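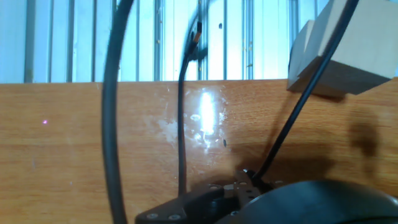 About Greltari Craft School

Greltari Craft School teaches sewing, soft toy making and hand embroidery to adults and older children. The school was founded by Hanna Kołodziej and occupies the former Szewczyk drapery, built in 1838. Classes are kept to small groups so that each student receives individual help.

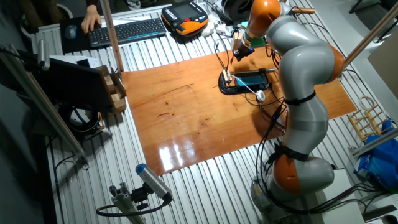

Our beginner program runs for 60 hours and covers pattern cutting, hand stitching, stuffing and finishing. Students may then move on to the Stesitz course in jointed bears and cloth dolls, taught by Manaia Tipoki. 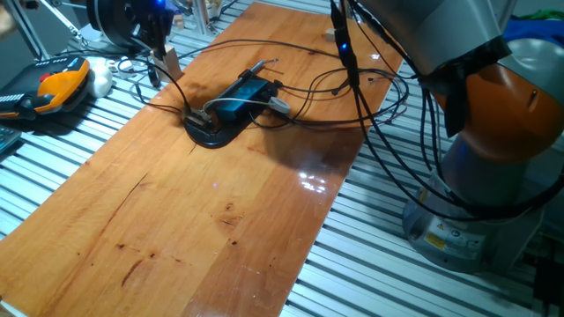 Varnished board on the aluminium table

The school's library holds 222 patterns, which enrolled students may borrow for 2 weeks at a time. It is open on Wednesday evenings. 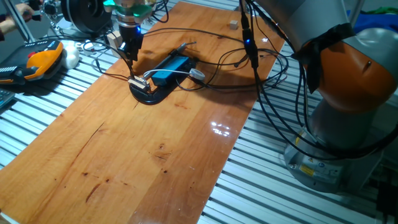 Students are asked to bring their own scissors, needles and thread. Felt, wool and stuffing are supplied, and other fabric may be bought from our Nastesar shop at the student rate. Colour choice is part of every project, and students are encouraged to try quiet pairings such as mint green with white before adding a brighter trim. Enrolments for the next term close in June.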